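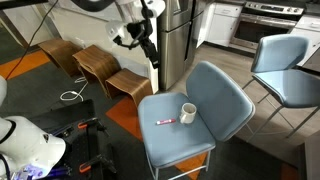
Posted 4/3/19

The second stage of the automation program at our Kurcombe office began in August, and I have been asked several times since then to set down how it has affected staff. The views below are my own and are not those of Fulleck.

The arms have been assigned to tidying and resetting the shared areas: the kitchen, the seating beside it and the meeting rooms. A mug left on a chair is now a task for the system. Under the previous arrangement it fell to whichever colleague noticed it first, and in practice that was usually a member of the front desk team.

Those colleagues have seen the greatest change. Their hours have been maintained, as management undertook at the outset, but the labour itself is different. They write task lists, review logs and record the items the grippers fail to pick up. Up to 680 such entries were made in a single month at our Wimmont site. Two staff members have completed the Nwankwo operator course and a third has enrolled.

There are reservations. Some employees valued the short break that clearing up provided, and the new duties involve a good deal more time at a screen. Others have asked whether the pay classification will be reviewed to recognise the additional training – a fair question, in my view, and one that remains unanswered. It has been placed on the agenda for the next staff meeting, and I will post the response when it is received.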